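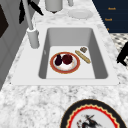 How Trailers Make Us Wait: A Study of the Rudness Campaign

Media Studies, second year project report

1. Aim of the project

For this project I wanted to understand how a streaming series is announced before anybody can watch it. I chose Rudness, a fantasy series in eight parts on the platform Clurar, as the campaign was still going on when I started in May. My question was simple: does a viewer learn the story from the trailers, or only the mood of it?

2. Material

The campaign had five videos. Three of them were short teasers without dialogue, one was the full trailer, and the last was a talk with the director, Cornel Buzatu. I watched each video several times and wrote down every line of speech, every title card and every change of music. I also read the comments under the full trailer. There were more than I could manage, so I stopped at 300. 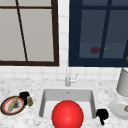
Why did the campaign begin with teasers that have no dialogue?

The platform wanted to show the places first. In his talk Buzatu explains that the town of Banmont was built before the main roles were given, and the early teasers use only this material. The voices of the actors come later, in the full trailer.

3. What I found

The full trailer gives away less than it seems. It moves quickly between the harbour, the court and the mountain road, but the order of the shots is not the order of the story. I could check this only after the first two episodes were released. One line, "You were never meant to come back", is spoken in the trailer over the face of the queen. In the episode it is said to a different character, the young soldier Pascu, and the meaning changes completely.

The music is also important. All three teasers end on the same low note, and the full trailer is the first to continue the melody. Many people in the comments noticed this and wrote about it with pleasure. Others complained that the colours were too dark to follow the battle — I agree with them.

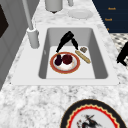
Grigore Roman

4. Limits and next step

My sample of comments was small and all of it was in English. I took the comments from the top of the page, where the popular ones are placed, so the angry or quiet viewers are probably missing. With more time I would compare Rudness to a campaign for a cinema film, where the trailer has to sell one evening and not a whole season.

Related projects
Opening titles in crime series
Dubbing or subtitles? A class survey
Film posters on the tram line
How a book cover changes after the series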